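Notas de la charla con Frida Sveinbjörnsson, marzo. Pasadas a limpio deprisa, perdón por el orden.

Llego a las cuatro y ya tiene puesto el hervidor. Frida forra mesas. Bueno, enseña a forrar mesas, a preparar la superficie antes de ponerse a trabajar encima, y lleva años con eso en Waltlow, el taller donde se comparte todo menos los delantales. Le pregunto por qué papel marrón. Se ríe.

«Porque el blanco te miente. Sobre blanco todo parece sucio o todo parece limpio, según la luz. El marrón es mate, no brilla, no te cansa. Y si cae algo pequeño lo ves, o lo ves casi siempre.»

Compra rollos. Grandes. Me enseña un albarán de Simelura por 1279 coronas y dice que no es caro, que caro es lijar un tablero. De eso sabe: el primer año puso las mesas blancas sin cubrir y Troels Eyvindsson dejó un cerco de cola que sigue ahí, debajo de todo. No me deja verlo. «Está tapado y tapado se queda.»

¿Cómo se corta? A ojo, contesta. Luego rectifica. Ella mide por el lado corto, deja que sobre un poco y rasga contra el canto.

«La gente quiere el borde perfecto. ¿Para qué? Un borde un poco comido no molesta a nadie. Lo que molesta es una arruga justo donde vas a apoyar algo plano. Esa sí la aliso, con el antebrazo, desde el centro. Las del rincón las dejo.»

Hablamos un rato de la junta. Sus mesas son dos paneles juntos y en la junta se mete todo: polvo, migas, una vez un alfiler. El papel la salva solo si llega hasta allí, y muchas veces no llega. Entonces cepillo seco antes de empezar. Ella usa uno de cerdas cortas, marca Tennant, comprado de segunda mano. Lo tiene colgado de un clavo y se lo llevan cada dos por tres.

Pausa. Entra Hammad Abbasi a buscar unas tijeras, pregunta si estamos grabando, no estamos grabando. Se va sin las tijeras.

Seguimos con las bandejas. Aquí Frida se anima, habla más rápido y yo apunto la mitad.

«A mí dame aluminio. Ligera, rectangular, sin asas. Y con canales, si puede ser. En una bandeja lisa lo que pongas acaba todo en la misma esquina en cuanto la mueves. Con tres canales largos cada cosa tiene su calle.»

¿Y qué se pone en cada calle? Depende del día, dice. Para ella, lo que entra, lo que está a medias y lo que sale. Aksel Norðdahl lo hace al revés y discuten. «Él ordena por tamaño. Por tamaño! Como si fueran huevos.»

Le pregunto si la bandeja va encima del papel o fuera. Encima, siempre, ni lo duda. El metal directamente sobre el tablero blanco deja marcas grises, unas rayitas que luego hay que frotar con goma. Encima del papel no suena tanto, además. Dice que el ruido es lo que más cansa en una sala con gente, más que estar de pie.

También es maniática con el sitio. La bandeja arriba, cerca del borde, y el resto del papel despejado para trabajar. Los principiantes la ponen en medio y después trabajan alrededor, doblados. Ella ya no corrige, espera a que les duela la espalda. (Esto me pide que lo quite. Lo dejo.)

Sobre cuándo se cambia el papel no hay regla, o la hay y no la cumple. En el cartel de la puerta pone cada 2 semanas.

«Cuando veo una mota y paso el dedo y no se va, pienso: bueno, es del papel. Cuando veo diez, lo cambio. Þröstur Dalsgaard lo cambiaría todas las mañanas, pero Þröstur no paga los rollos.»

Lo viejo no se tira entero. Los trozos buenos los dobla y van a un cajón para envolver, lo demas al reciclaje. Abre el cajón, está llenísimo, no cierra bien. Hay hasta papel del pedido anterior, el de Gomlow, más fino, que no le gustó porque se levantaba con cualquier corriente.

Última pregunta, que ya recogía el abrigo. ¿Qué le diría a alguien que monta su primera mesa en casa?

«Que compre el rollo ancho. Que no lo pegue con cinta por los cuatro lados, que luego arrancas y te llevas medio tablero. Y que vacíe la mesa antes, no después, que hay quien va metiendo el papel por debajo de las cosas como quien cambia una sabana con el enfermo dentro.»

Me da un trozo doblado para llevarme. Mide más que mi mesa.

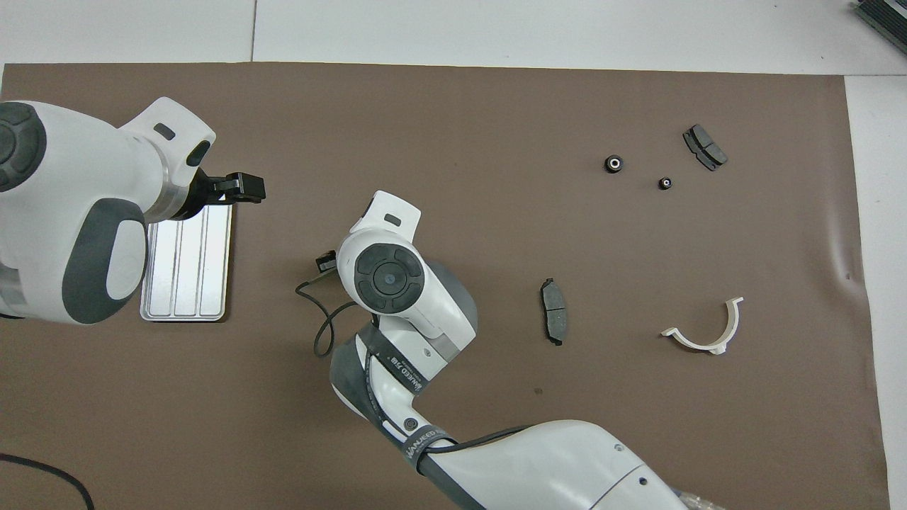 *Papel marrón sobre el tablero blanco y la bandeja de tres canales, en Waltlow.*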